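Kornow Workspaces: Questions About the Equipment Room

Last updated January 2021

Where is the equipment room?
At the end of the ground-floor hallway, past the kitchen. If you have reached the bicycles, you have gone too far and should say hello to Kamran Kazemi, who sits there by choice.

Who can go in?
Any member with a key card. Guests can go in with you and should leave with you.

How many boxes can I keep on the shelf?
Each member gets 2. We count a box with another box taped to it as two boxes, and yes, that rule has an author.

Do I have to label my cables?
Yes, at both ends. "Igor's" is not a label. Igor Kadlec has left us several of these and can no longer say what any of them do. Write what the cable connects, the date, and a last name.

Can I unplug something if I need the outlet?
No. Write to the desk and we'll find you another outlet. In December a member unplugged "the thing with the light" to charge a phone, and the second floor spent the afternoon without internet, getting to know each other.

What is the weight limit for the shelving?
32 pounds per shelf on the narrow units. The wide ones hold more, but ask Tamunoemi Ajayi before testing that.

Who sweeps the floor?
Whoever made the mess. The cleaning crew does the hallway and stops at the door, as their contract says.

Does that include tiny scraps?
It does. Trimmings, twist ties, bits of tape, the curly stuff that comes off when you strip a wire. They are small, pale and easy to step over, so they tend to stay until they've made it into someone's sock.

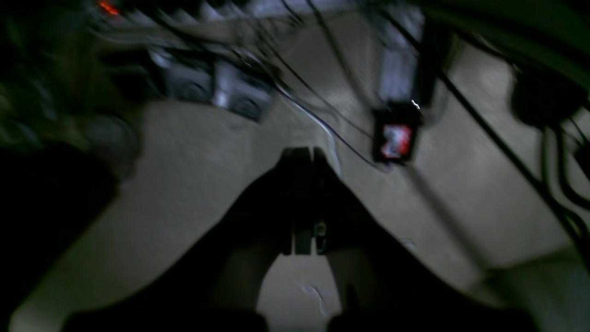
The broom hangs inside the door, with the dustpan clipped to it. Please put them back together — we own three dustpans and one broom, and that took years.

Can cables run across the floor?
For an hour, with a cover over them. Anything longer goes overhead or along the wall. Hanging cables should clear your head, and also the head of Esmaeil Jalali, who is taller than you.

What happens to things left behind?
We email you, wait 2 weeks, and move them to the free table. A few have been adopted from there and brought straight back to the shelf.

Is there a fee?
No, it comes with your membership. A lost key card costs $20.

Who do I ask about anything else?
Behrouz Sharifi at the front desk, mornings. In the afternoon, leave a note in the tray.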